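Jalport Window Film: Frequently Asked Questions

What does window film do?
It reduces the heat and ultraviolet light that pass through glass. Solar grades also reduce glare. Privacy grades scatter light and have little effect on heat.

Will the room be darker?
Yes, to a degree that depends on the grade. Clear UV film makes almost no visible difference. The darkest solar grade is noticeable on overcast days and is not recommended for rooms with dark wall paint and a single window.

Can film be fitted to double-pane glass?
In most cases. Absorbing films raise the temperature of the inner pane and can cause stress cracks. Use a reflective grade, and check the glass maker's warranty before ordering.

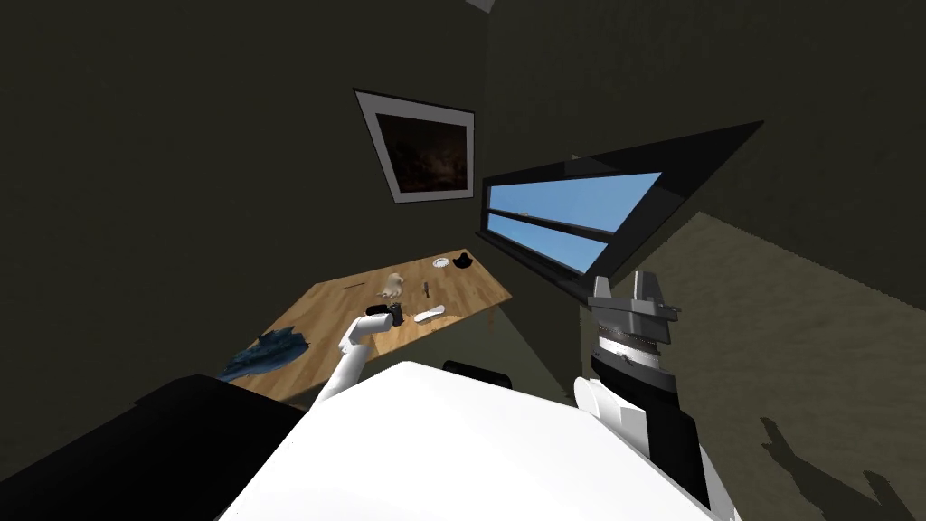
A room with olive-green walls and a wooden table.

How do I measure?
Measure the visible glass, edge to edge, inside the gasket. Add one inch to both width and height. Film is trimmed in place. Panes wider than 28 inches need the wide roll.

Can I install it myself?
Flat panes, yes. The kit includes a squeegee, a blade and a bottle of Kavero slip concentrate, to be diluted with distilled water. Skylights and glass above stairs should be left to an installer.

Why is there haze under the film?
Water remains between the film and the glass after fitting. It clears in up to 10 days, longer in February than in summer. Do not puncture the bubbles. If haze is still present after a month, send a photo and the order number to Farzana Hashmi at the service desk.

How is film cleaned?
Soft cloth, mild soap, water. No ammonia, no abrasive pads. Wait until the film has cured.

Can it be removed?
Yes. Warm one corner with a hair dryer, lift it with a plastic scraper and pull slowly at a low angle. Adhesive residue comes off with soapy water.

When do orders ship?
Cut-to-size orders ship every Wednesday. Full rolls ship the next business day.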